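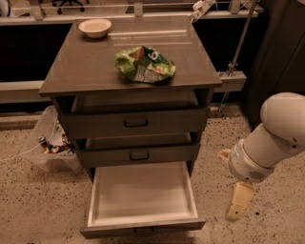

*Bottom drawer open, arm on the right.*

Third day on the drawer task, and the arm faulted again before lunch. I had asked for one more week before we hand the setup over to Plorkmont, and today made me glad I did.

The morning was fine. Nerea ran the script from the desk and I stood by the stop button. Then, in the middle of a pull, the wrist force went up to 119 newtons and stayed there. The limit in the config is 100. The arm should have let go and backed off by itself. It kept pulling until I hit the stop. No damage that I could find, and my hands were nowhere near it, but I didn't like it at all.

We spent the next two hours in the logs. Nerea Tejada is much more patient with logs than I am. She found that the Nistus controller does check the limit, but the check was being skipped whenever the gripper changed state in the same cycle. The fault code was 254, and the Heitmann manual gives that one line: "see supplier." I called the supplier. They will call back.
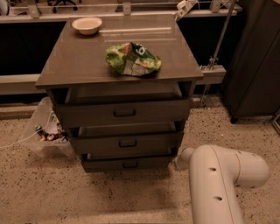
*All three drawers out a little, bag and bowl still on top.*

Amnuay came by at 3 and asked why we don't just lower the limit. I told him a lower number doesn't help if the check gets skipped. He agreed, then asked if the Hestus rig has the same code. It does. I went over and put a note on it – no pulls until we have a fix – and Amnuay Somboon signed under my name so people will take it seriously.

Nerea wrote a patch that checks force in its own loop. We tried it at low speed with me holding a drawer shut by the handle through a long strap, so I could stand well back. It tripped at the limit and let go. Did it again, same result. Two trips is no proof. I want 2,000 cycles on it overnight in simulation before anyone runs full speed.

Left to do: write up the incident form, order a second stop button for the desk side, ask about code 254 again in the morning. My shoulder is sore from the strap. Home by 7, leftover soup, bed early.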